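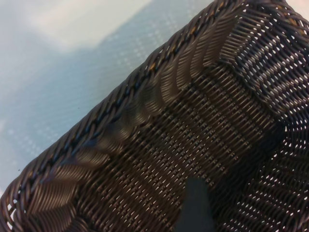
Figure 2. Woven basket with braided rim.

4.1 Coding of disclosure cases

Each case in the Drevarley set concerns an official accused of releasing investigative material to the press. Of 1010 referrals, 374 named a source and were retained. Two coders recorded whether charges were laid, declined or left open. Etim's labour-intensive scheme (four categories of denial) was kept, but "partial denial" was merged with "no comment" where the transcript ran to fewer than 900 words. Disagreements were settled by a third reader.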